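Home | Projects | Reports | Field Visits | Contact

Student Work > Engineering Elective > Field Visits > Open Day Report

Print this page | E-mail this report

Sorting by Touch and Sight: A Visit to the Oosthuizen Open Day

Project report by Hermenegildo Valdovinos

For my elective project I had to pick a workplace that uses automation and write up what I learned there. My first choice was a bottling plant, but their tours were full until spring. Then our teacher passed around a flyer for the Oosthuizen lab's open day, held on a Sunday in November, and I signed up the same evening. I'm so glad I did! I had read a lot about robot arms before going and I thought I knew what to expect. I did not.

Background

Oosthuizen is a small lab that works on household robots, meaning arms that can pick up the kinds of things people leave lying around a home. Their main project is called Preso. The goal is for one arm to handle objects it has no drawing or measurements for. A factory arm usually sees the same part in the same place all day long, but a kitchen counter is different every time you walk past it.

Before the visit I wrote down two questions. First, how does the arm decide where to grab something? Second, what kinds of objects give it the most trouble? My guess for the second one was anything heavy.

What we saw

The day started with a short talk in the lobby, and then we were split into groups. Mine went to the counter station first, where an arm works next to a sink. I liked that right away, since most robot videos I had watched were filmed on bare tables. The objects are set out on a tray, and the person running the station can change them between tries. The mix is what makes it hard: a plush toy gives when you press on it, a rock doesn't, and a ball would love to roll away from you.
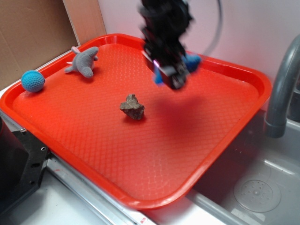 Figure 1. The arm moving over the tray at the counter station. The objects are a blue crocheted ball, a small gray plush and a brown rock.

The arm moves faster than I thought it would. The fingers on the gripper are bright blue, and our guide told us the lab tried several kinds of finger pads before settling on this set. She also explained that Preso has a log of 3,232 recorded grasp attempts so far, and that 409 of those were done at the sink counter. Every attempt is kept, including the bad ones. I asked if the bad ones get thrown out later and she said no, the software needs to learn from those too.

After that we went upstairs to see Wavutow, the program that plans the arm's path. On the screen you get a colored line for every path it is thinking about, and the lines disappear one by one until a single path is left. I could have watched it all afternoon - our group had to be called twice to move on.

The last stop was Skarnudard, a test routine where the arm gets objects it has never handled before. There are 155 objects in the set, kept in labeled drawers.

What I learned

On my first question, the short answer is that the arm scores many possible grips and picks the best one, then checks again as it gets closer. On my second question I was wrong. Weight matters, but the guide said thin, floppy things are worse, such as a washcloth or an empty bag. Their shape changes as soon as the gripper touches them.

If I did this project over I would bring better questions about the finger pads. I want to know how long a set lasts and how they test for wear. I have written to the lab to ask, and I will add the answer to my class presentation if it comes in time.

Print this page | E-mail this report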